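Plesitz Heated Massage Mat – Section 9: Setting Up for Home Treatment 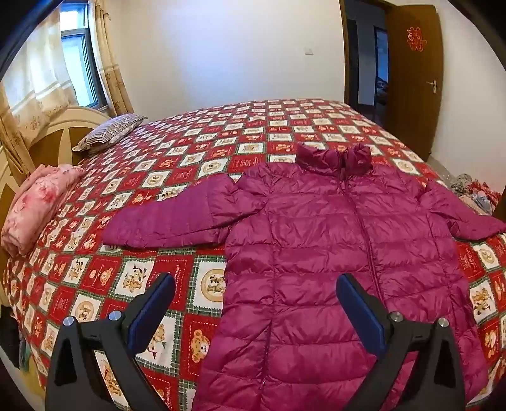

How long should the mat warm before a client lies down?
Allow 12 minutes on the low setting, with the cover zipped closed.

1. Unroll the mat on a firm, level surface.
2. Connect the controller – the plug is keyed and fits one way only.
3. Select the low setting.

Note: The indicator changes colour at operating temperature.

CAUTION: Do not fold the mat while energized. Do not apply oil directly to the cover.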